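Ticket 118 - Demo station stops during the grasp, open day
Opened by: Anayeli Jaramillo, Varela site
Product: Ranamer simulator, table room
Status: waiting for Prarmont support

Hello,
We prepare the open day in September and the visitors will see the simulated arm on the big screen. The task is the one with the rope-wrapped handle. When I start it from the visitor menu, the program stops with the message "grasp timeout" and the screen does not return to the menu. From the operator menu the same task runs to the end.
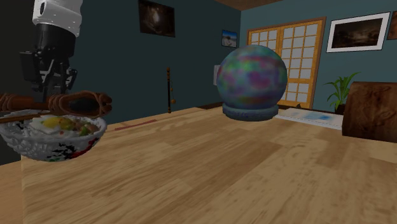
I have already tried these things:
- restarted the station, no change
- raised the timeout from 200 to 360 in the visitor profile - the message comes later, but it comes
- loaded the room again from the Garach backup, no change

The log says "contact lost" 2 times before each stop. I do not know if this is the cause or only a consequence.

09:40 - Reply from support
Please check if the visitor profile uses the same friction file as the operator profile. Please send also a close view of the gripper.

10:15 - Anayeli Jaramillo
Thank you for the quick answer. The friction file was different, the visitor profile had an old one. I copied the right file and made one test. It finished, but it needed about a minute more than in the operator menu, and for a group of school children this is long. The close view is attached.

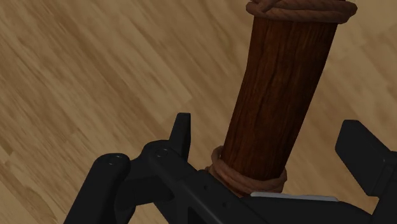

Attachment 2: gripper and lower rope wrap, wrist view

Could you tell me if the slower speed is also saved in the profile? I would prefer not to change more files before the rehearsal at 14:00.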